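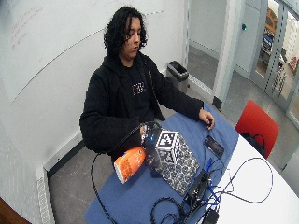 桌子现状：蓝布、花垫子、杯子，右边是露出来的白桌面和一堆线

白色桌面铺布到底有没有用？线多的桌子怎么收拾才不会两天就打回原形？

Davina Nisbet 发布于 2021年6月20日

先说情况。我们这间活动室的墙是白的，桌面也是白的，三月份搬进来的时候大家都说好看，结果用起来问题一堆。杯底印、笔印、胶印，什么都看得见。后来有人提议铺一块蓝布，说是耐脏、不反光、放东西没有声音。布铺上去了，但没有盖满，右边留了一截白桌面，放黑盒子和线。布上面又加了一块深蓝配白花的垫子，理由是“局部容易出汗渍和水渍，垫一层好换”。

我个人对这套做法很怀疑。布会跑，垫子在布上也会跑，两层叠在一起跑得更厉害。手在上面来回拿杯子，一个下午下来布就斜了。网上那些“桌布固定神器”我看了一圈，Botstead 的桌布夹，48 块钱一套，评论里一半人说夹不住薄桌板，另一半一看就是没拆包装就给了五星。还有人推荐 Vusitska 的防滑底垫，要裁，裁完不能退。

另外就是线。黑的蓝的都有，从盒子那里出来就缠成一团，有的还要从桌边垂下去再绕回来。我试过扎带，扎紧了要换位置就得剪，扎松了等于没扎。理线盒我也怀疑，盒子盖上是整齐了，打开还是那团东西。

想问的是：
一、只铺一半的布，有没有办法让它不跑，又不用在桌子上打孔或者粘胶？（桌子是公家的）
二、垫子和布到底需不需要两层？
三、这种经常要挪动的线，有没有人真的长期用过什么办法，请说实话，别贴购买链接。

预算不多，超过 900 就不用讲了，我报不上去。

桌角老周

先回答第二点，不需要两层。布的作用是遮白桌面，垫子的作用是保护你常放东西的那一块，你二选一就行。如果一定要两个都留，垫子要选底面带胶粒的，普通布面垫子放在布上，两层布面互相打滑，神仙也救不了。

第一点，不要买夹子。你的判断没错，夹子夹薄桌板确实不行，而且夹子头会顶到胳膊。我的做法是把布买大一号，前后两边各垂下去二十厘米，垂边里缝一根扁的窗帘铅坠绳。窗帘店按米卖，很便宜。铅坠绳的重量会把布往下拉，两边拉力差不多，布就待在中间了。左右方向还是会动一点，但比夹子强。缝的时候注意两点：

铅坠绳不要一整条缝死，每隔一段固定一针，洗的时候能抽出来。
垂边别太长，超过膝盖，人一坐下就会蹭到，蹭几次整块布跟着走。

如果不想缝，去买防滑网，就是垫抽屉的那种镂空软网，剪成比布小一圈，放在布下面。不用胶，揭下来一般也不留印。我说一般，是因为我有一张桌子揭下来是留了印的，那张桌子夏天晒太阳，网子晒久了会发粘。你们桌子如果靠窗就隔几个月揭起来看一眼。

第三点，线的问题不在收纳，在长度。你看你那根在桌面右边绕了一大圈的细黑线，多出来的长度没地方去，它就只能绕圈。线太长，什么理线盒都白搭。能换短线的先换短线，不能换的，把多余的部分单独盘成八字形，用魔术贴绑带绑中间。注意是八字形，不是一圈一圈绕，一圈一圈绕的线放开之后会打拧。魔术贴绑带可以反复拆，扎带那种剪一根少一根的就别用了。

垂到桌下那根我劝你单独处理，不要和其他线绑在一起。会跟着手动的线必须留余量，你把它绑紧了，手一伸就会把整捆扯过来。

Mensah 文具铺

桌布推荐换成我们这种免洗皮革桌垫哦，双面可用，防水防油，已经有 1000 多家办公室在用，颜色有蓝色灰色，尺寸可以定做，收到不满意包退。理线的话我们也有配套的 Drekau 理线槽，背胶安装三分钟搞定，需要的私信。

（Davina Nisbet 回复：我写了不能粘胶，也写了别推销。“1000 多家”是怎么数出来的？定做的尺寸也能包退？）

半糖不加冰

楼上老周说的八字盘线我用了两年，有效，但有个前提他没说，就是每次用完都要有人重新盘。我们这边七八个人轮着用一张桌子，没有一个人会盘，最后还是一团。后来我放弃了“整齐”这个目标，改成“线不进入放东西的区域”。

具体做法很土：在布的边缘放一根长条形的重物，我用的是一根包了绒布的钢尺，你用别的也行。线和盒子全部在尺子右边，左边只放杯子和要用的东西。右边乱就让它乱。钢尺顺便把布的那条边压住了，所以你第一个问题也解决一部分，前提是尺子够重，塑料尺没有用。

关于铅坠绳我有一点不同意见。我试过，前后是稳了，但是你的布如果只铺一半，右边那条边是摊在桌面上的，没有东西往下拉，最先卷起来的就是那个角。老周的桌子应该是整张铺满的，情况不一样。

还有杯子。别让它躺着放，杯口一圈白色的很容易把残水带到布上，蓝布沾了水颜色会深一块，干了有时候还有一圈边。先用湿毛巾把整片区域都打湿一点再晾，边就淡了，只擦那一圈会越擦越明显。这个方法对棉布管用，化纤的我没试过，你先在角落试。

垫子我同意去掉。或者反过来，布去掉只留垫子，白桌面脏了就擦，其实湿布加一点洗洁精都擦得掉，胶印用橡皮搓。很多人铺布之前根本没试过擦桌子。

（Davina Nisbet 回复：钢尺这个我明天试，成本几乎是零，不行也不亏。八字盘线先在一根线上试一个星期，看有没有人照做，我估计没有。铅坠绳暂时保留意见，等量了桌子再说。洗洁精擦桌面我们擦过，笔印掉了，胶印没掉，橡皮倒是没想到。）

（桌角老周 回复：我的桌子确实是铺满的。只铺一半的话，防滑网右边要剪到贴着布边，别往里缩，那个角就不容易卷。）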